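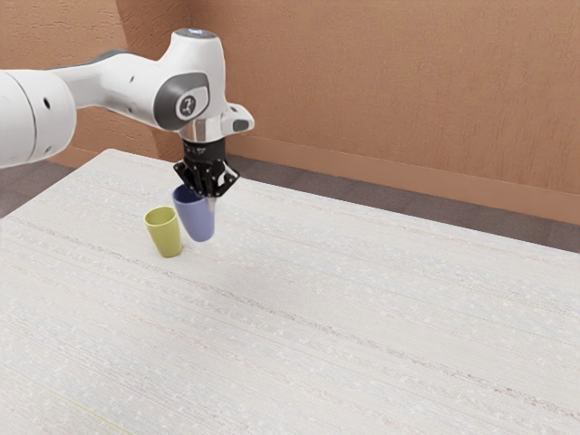 Porkwood Tabletop 2.1 review: cups, cups and more cups

I have now stacked, nested, nudged and dropped more plastic cups than a summer camp kitchen, and not one of them exists. Porkwood Tabletop is a simulator for collecting demonstrations: you drive an arm around a pretend table, it writes down every joint angle and camera view, and you feed the lot to whatever policy you're training. I bought the single-seat license in February and have been at it most evenings.

Setup was painless. The Dasdale room pack comes in the box, orange walls and all, and the two-cup task loads in a few seconds. I drove with a cheap game controller for the first week, then gave in and bought the Roter hand controller, which costs more than my chair. Get the Roter. Wrist rotation on a thumbstick is a good way to learn new swear words.

My count so far is 951 recorded episodes. Of those, 516 went into training after I threw out the fumbles, the double takes and a long run where I'd left the gripper speed set to "glacier." The review screen makes this sorting bearable – you scrub, you press K or X, you move on. Trimming the dead seconds off the front of a take still needs a separate menu, and that menu forgets your settings.

Physics is good on rims and poor on friction. Pinch a cup by the lip and it hangs at a believable tilt. Set it down inside another one and now and then the pair shivers like it heard bad news. The Acuña solver add-on calms this down, for a further 90 dollars, and I resent how well it works.

Randomization covers cup color, start position, lighting and table surface. It doesn't cover clutter. If you want a spoon in the way you have to import your own spoon, and mine arrived the size of a canoe.

Export is fast and the files open without a fight. The manual is a PDF of 552 pages with no index.

Four stars out of five. I'll give back the fifth when undo works on deleted takes.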